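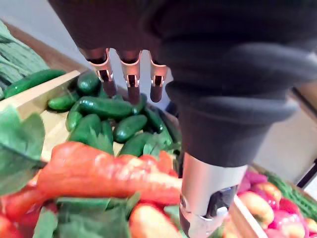 Copper-toned fingertips over a crate of small cucumbers, with the dark hand covering bunched up behind them.

Workshop tips: house rules for hands that pick produce

I get a lot of mail about picking hands, and most of it comes with a sales sheet attached. The sheet says the hand is food safe. It usually says so in the same type size as the name of the company. I have been keeping a page of rules for our own bench for a while, and these are the ones that have survived contact with actual vegetables. Take what you like.

Ask what "food safe" covers. A certificate for the glove material tells you about the glove material. It says nothing about the seams, the slots in the fingertips, the grease in the joints or the tape somebody put on last Tuesday. When Fendotetti sent us their paperwork, it ran to 2 pages and the word "fingertip" did not appear in it. Write down every part that can touch food or drip on it, then go down the list and ask for each one. Anything without an answer gets treated as not food safe.

Fabric is the part I trust least. A loose covering bunches at the wrist, and folds hold dirt. Pull it smooth before you start, check it again at every break, and wash it on a schedule that doesn't depend on how it looks. Dark cloth always looks fine. Keep spares, at least one for each hand, and throw out any cover with a frayed edge.

Small openings want a brush. A soft toothbrush and dish soap will get into most slots, followed by a clean damp cloth and a proper dry. Don't spray toward a joint unless the maker says in writing that you can. Plamel told us over the phone that a light rinse was all right. I asked for that in an email and I'm still waiting.

Don't believe grip numbers. Benmoussa rates its hand for 3000 picks between checks. Fine, but picks of what? A smooth cucumber and a ripe tomato are different jobs, and a lab cylinder is neither. Our rule is to check the tips at 237 picks. Mostafa Amrani got to that number by writing down when he first found skin and juice packed behind a tip, and it has never been raised. If you do mostly soft fruit, go lower.

Sort by how it bruises, and pick hard things first. Carrots and sweet potatoes can take a clumsy start to the day. Tomatoes can't. Leafy tops catch in gaps and get dragged along to the next crate, so wipe down after anything with greens on it.
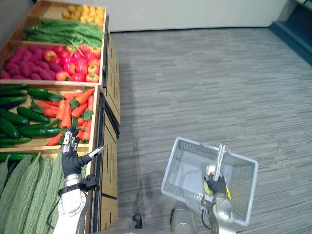

Baskets need a rule of their own. Whatever carries the basket should be holding it by the handle before the other hand goes near the shelf, and it should be able to stay there for the whole pick without drifting. Test that with weight in it. We use a bag of dried beans, 1000 grams on the kitchen scale, and a strip of tape on the wall to see if the rim sags. Zundport's checklist skips this and goes straight from "basket empty" to "basket full" — I'd like to shop where they shop.

Wire baskets are easy to clean but small things snag in them, stems especially. Look at the coating now and then. Once it chips, retire the basket.

Cables next. Anything that loops off a forearm can hook a crate corner. Run the arm through its full reach by hand with the power off, shelf in place, and watch the loop the whole way. Clip down whatever swings. Do it again if you move the shelf even a little.

Keep people out of reach during a run. I don't care what the speed limit is set to. Tape a line on the floor, and have one person with a hand near the stop button and nothing else to do. If they're also taking notes, you don't have a stop button.

Last one for this month. A standard is a floor, and half the ones quoted at me were written for some other kind of machine. Ask which clause. If the salesman has to call you back, put the sheet in the drawer with the others and go clean your fingertips.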